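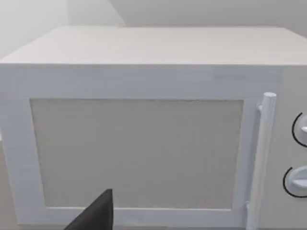
Cutting back on added sugar at home: kitchen tips that stuck

Quick page, typed between errands. My blood sugar came back a bit high at the last checkup and the nurse said start with the kitchen. So I did. Not medical advice, if you're on meds for sugar ask your own doctor before changing much.

Reading labels

Go straight to the "added sugars" line. Skip the front of the package. A teaspoon of sugar is four grams, so divide by four and picture the spoons. Did this with our pasta sauce and switched the same week.

Check the serving size first. A small bottle can be two servings. Granola is the worst for this, nobody in my house eats a third of a cup.

Names to look for: cane juice, corn syrup, maltose, dextrose, rice syrup, honey, juice concentrate. All count.

Breakfast

Buy plain oats in the big bag, not packets. Portion them into jars with cinnamon and a pinch of salt. Add fruit when you eat. Frozen blueberries are fine, 30 seconds in the microwave and they go syrupy on there own.

Plain yogurt is a hard switch if you grew up on vanilla. Mix half and half for a week or two, then less vanilla each time. Rosalba D'Amico from my walking group did it this way with three kids and they stopped complaining by the second tub.

Cereal — keep the sweet one if you have to but use it as a topping. Handful over shredded wheat.

Drinks

Biggest win by far. Regular soda, 12 oz can, close to 10 teaspoons of sugar. Sweet tea from a drive-thru can beat that.

Pitcher in the fridge, front shelf, eye level. Water with cucumber, or lemon, or a few crushed mint leaves. Toss the fruit after a day, it gets slimy.

Coffee: cut the sugar by a quarter spoon every few days. Don't go cold turkey, you'll just hate your coffee and quit.

Juice: small glass, with food. 4 oz is plenty. Whole orange is better, you get the fiber.

Baking

Most muffin and quick bread recipes can lose a quarter of the sugar and come out okay. Write the new amount on the card so you don't have to work it out again. Don't try it with meringue or candy, the sugar is doing a job there. Cookies will spread less, so press them down with a fork.

Very ripe bananas. Peel before freezing!! I have chipped frozen peel off with a butter knife and never again.

Vanilla, cinnamon, cardamom, orange zest all make things taste sweeter than they are. Bit of toasted coconut too (unsweetened).

Sauces

Ketchup, barbecue, teriyaki, bottled salad dressing. Move them to the fridge door and put mustard, salsa, vinegar in the easy spot.

Fast dressing: three parts oil, one part vinegar, spoon of mustard, salt, shake in a jar. Keeps a week. If you put fresh garlic in, make it small and use it that day.

Snacks

Don't shop hungry. Old tip, still true.

Nuts in small containers, filled right when you get home. If the big can is open on the counter you will eat from the big can.

Apple slices go brown, squeeze of lemon or a quick dip in salt water, then rinse. Peanut butter — the kind with just peanuts and salt. Store it upside down before you open it, saves some of the stirring.

Evening cravings: brush your teeth early. Or herbal tea. Gregor Buchanan emailed to say he sucks on a clove, which I tried once and it made my tongue numb, so up to you.

If you slip

Birthday cake is birthday cake. Have a slice, send the rest home with somebody. Next meal goes back to normal, don't skip it to make up for the cake.

Next time I get a minute: salt, and how to cook dried beans so they don't taste like the bag. Send bean tips if you've got them.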